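About Wimska

Wimska prepares demonstration data for companies and university groups that train robots to work with their hands. The company was founded in Flimby and moved to its present site on Ortner Street in June, when the original workshop became too small. It has a staff of 30.

Our Work

A learning system improves by studying many examples of the same task carried out with care. Wimska plans those examples, records them, and checks each one before delivery. Tasks are drawn from kitchens, offices, and shops, and are performed by two-armed robots under the direction of trained operators. 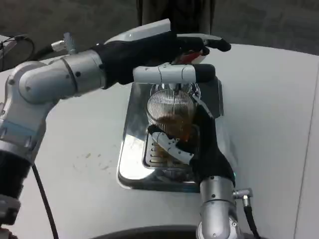 Drinks service task: one hand on the dispenser, the other at the glass.

Every task begins with a written plan agreed with the client. The plan sets out the objects to be used, the starting position of each, and the point at which an attempt is considered complete. Operators are asked to vary their approach within those limits, so that a system trained on the material does not depend on a single path of movement. Attempts that fail are kept and labeled separately, and clients may request them at no added cost.

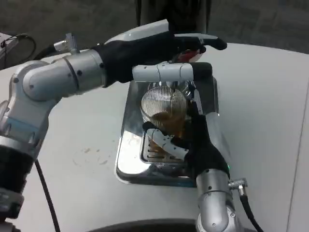
Operators complete 3 weeks of instruction before their recordings are accepted for delivery. They work in pairs, exchanging places at set times, and each pair remains with a task until the plan has been fulfilled. Recordings are then passed to the review office in Rosby, where a second team examines them for missing segments and incorrect labels.

Our Library

In addition to commissioned work, Wimska maintains a shared library of 44 household and service tasks. Accredited schools may apply for access free of charge. Applications are considered by the Rosby office and normally receive a reply within 9 working days.

Page last reviewed May 24, 2019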